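Geddes is a romance novel of 446 pages, set on the made-up island of Wutar. I keep this entry up to date myself, so forgive the gushing!

Plot

A widow sells her bakery and takes the ferry out to Wutar for one summer (she stays longer, of course).

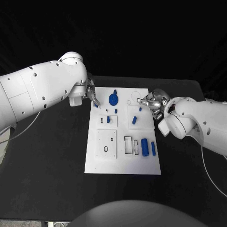 Is it part of a series?
It's the second Climari book, but you can read it alone.

The love story takes almost 100 pages to get going, and I loved the wait. 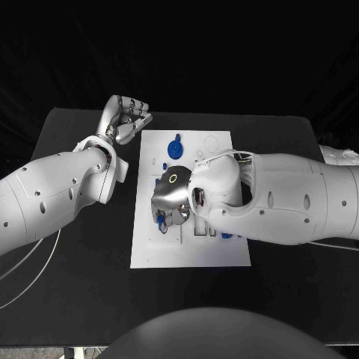
Once they finally kiss, the book turns to her grown-up daughter, who wants her home.

Publication

Bravik brought it out in January in paperback, with a 40-page short story at the back.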